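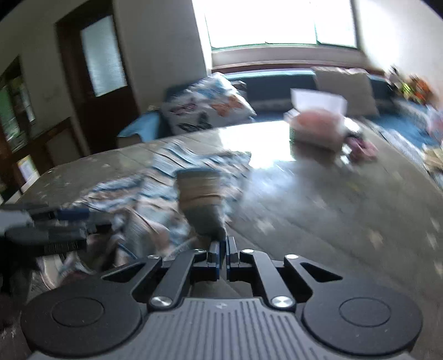 글·발표: Saadet Şimşekoğlu | 발표자 노트 | 2025년 7월 21일

제목: 식탁 위에서 끝내는 양말 정리

(시작)
안녕하세요. Saadet Şimşekoğlu입니다. 오늘은 빨래 개기 중에서 양말만 이야기합니다. 셔츠와 수건은 9월 모임에서 따로 다룹니다. 시간은 30분이고 질문은 중간에 하셔도 됩니다.

첫 화면은 그대로 띄워 둔다. 사람들이 자리에 앉을 때까지 넘기지 않는다.

(1. 왜 식탁인가)
저는 양말을 침대나 소파에서 정리하지 않습니다. 소파는 쿠션 사이로 한 짝이 빠지고, 침대는 밤까지 미루게 됩니다. 식탁은 저녁을 먹으려면 비워야 합니다. 그래서 일이 끝납니다.
화면처럼 창이 밝은 방이면 좋습니다. 남색과 검정은 전등 밑에서 구별이 잘 안 됩니다. 다만 상판에 빛이 하얗게 비치는 자리가 있으면 거기서는 색을 비교하지 마세요. 조금 안쪽으로 당겨서 봅니다.
식탁이 크면 더미를 가운데에 두고 앞쪽을 비워 둡니다. 앞쪽이 작업하는 자리입니다.

(여기서 물 한 모금. Nellilthorpe에서 할 때 이 부분을 너무 빨리 말했음.)

(2. 줄무늬가 제일 어렵다)
무지 양말은 길이와 색만 보면 됩니다. 줄무늬는 그렇지 않습니다. 화면 가운데에 세워진 것을 보시면 맨 위 띠는 짙은 청회색, 중간은 황갈색과 베이지색 줄, 그 아래는 회녹색입니다. 뒤에 있는 더미도 줄무늬인데 연한 파랑, 흰색, 황갈색, 짙은 파랑이 섞여 있습니다. 이런 것들이 한데 뭉쳐 있으면 어디까지가 한 장인지 눈으로는 모릅니다.
그래서 줄무늬는 더미 속에서 찾지 않습니다. 한 장씩 들어 올려서 봅니다. 들면 천이 아래로 펴지고 띠의 순서가 보입니다.
비교하는 순서는 이렇습니다. 발목 끝의 띠를 먼저 봅니다. 그다음 중간 줄의 폭을 보고, 발끝 색은 마지막에 봅니다. 발끝은 많이 신으면 색이 빠져서 같은 켤레끼리도 달라 보일 때가 있습니다.

질문이 나올 만한 곳: "양말마다 표시를 하면 안 되나요?" 해도 된다. 나는 실로 한 땀 떠 본 적이 있는데 세탁 몇 번 만에 풀렸다. 길게 답하지 말 것.

(3. 실제 순서)
더미를 통째로 펼치지 말고 가장자리부터 집습니다. 가운데를 잡아당기면 다른 것까지 딸려 옵니다.
줄무늬와 무지를 먼저 나눕니다. 무지는 나중에 해도 금방 끝납니다.
줄무늬는 발목이 위로 가게 나란히 눕힙니다. 세로로 놓으면 띠 높이가 맞는지 바로 보입니다. 뒤집힌 것은 이때 뒤집습니다. 안쪽에서는 실이 건너가 있어서 줄 경계가 흐리게 보입니다.
짝이 나오면 바로 포개서 옆으로 뺍니다. 다 찾은 뒤에 접으려고 하면 다시 섞입니다.
접는 방법은 반으로 한 번, 다시 한 번. 발목을 뒤집어 공처럼 마는 방법은 권하지 않습니다. 고무가 늘어납니다.

(시연. 줄무늬 세 켤레로만 한다. 가방에 든 것을 다 꺼내지 말 것.)

(4. 짝이 안 맞을 때)
남은 한 짝은 버리지 말고 다음 빨래까지 둡니다. 저는 Trisusano에서 산 납작한 통을 쓰는데 신발 상자도 괜찮습니다. 통은 하나만 두세요. 두 개가 되면 서로 다른 통에 한 짝씩 들어갑니다.
다음번 정리는 그 통을 식탁에 비우는 것으로 시작합니다. 두 번 지나도 짝이 안 나오면 걸레로 씁니다. 창틀 닦을 때 손에 끼우면 편합니다.
베갯잇이나 이불 커버 모서리 안쪽도 확인해 보세요. 저희 집에서는 없어진 양말이 대부분 거기서 나왔습니다.

(5. 다른 빨래가 섞여 있을 때)
양말만 모아서 시작하면 좋지만 보통은 다른 것도 같이 나옵니다. 손이 가는 대로 개기 시작하면 양말은 결국 마지막에 남습니다. 양말이 아닌 것은 식탁 한쪽 끝으로 밀어 두고 쳐다보지 않습니다. 색이 튀는 것 하나가 줄무늬 사이에 끼어 있으면 그것부터 빼세요. 눈이 자꾸 그쪽으로 갑니다.

Golob 모임에서는 여기서 아이들과 같이 하는 방법을 물었다. 답: 아이에게는 무지만 준다. 줄무늬를 주면 싸운다.

(마무리)
오늘 집에 가서 전부 하실 필요는 없습니다. 줄무늬만 골라서 한 번 눕혀 보세요.
유인물은 뒤쪽 책상에 있습니다. 36부를 뽑았으니 한 분이 한 장씩 가져가시면 됩니다.

시간이 남으면 서랍 칸막이 이야기. 남지 않으면 생략.
끝나고 시연용 양말 다시 챙길 것. 지난번에 한 켤레 두고 왔음.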